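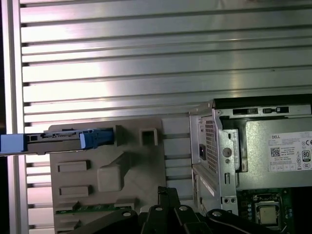 The first thing Kamol Suwannarat loved about the Sombatkul grain store was the smell, all warm rice husk and old rope. The second thing was the mice!

He had come up the river to Cendholm in June with a crate of Zostex, the new bait blocks, and a head full of ideas. The store held 152 sacks, and the owner's aunt met him at the door with a broom.

"You put poison near my rice, I put you in the river," she said.

"Wonderful," said Kamol, and he meant it. He adored people who asked hard questions. He left the crate in the boat and got down on his knees with a flashlight, and oh, what a night that was. By two in the morning he had found 3 runs along the back wall, greasy and smooth as a banister, and a hole behind the scales no wider than his thumb (his thumb! he kept measuring it, delighted).

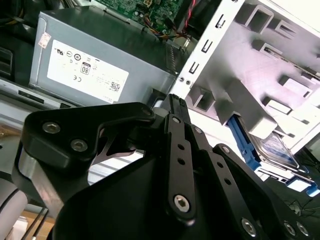
Inside a desktop computer, with the label side of the power supply showing.

The aunt brought him tea at some point and stayed to watch. He showed her how a mouse keeps its whiskers to the wall. She showed him a gap under the stairs he had missed completely.

"My brother bought traps from Clandeo," she said. "Eight of them. He caught his own toe."

They packed the holes with steel wool and mortar until the sky went gray over the landing, both of them filthy, Kamol humming. Something small ran across the beam above them, stopped, and looked down.

"That one's fat," said the aunt.

"She's magnificent," said Kamol, and went to find the ladder.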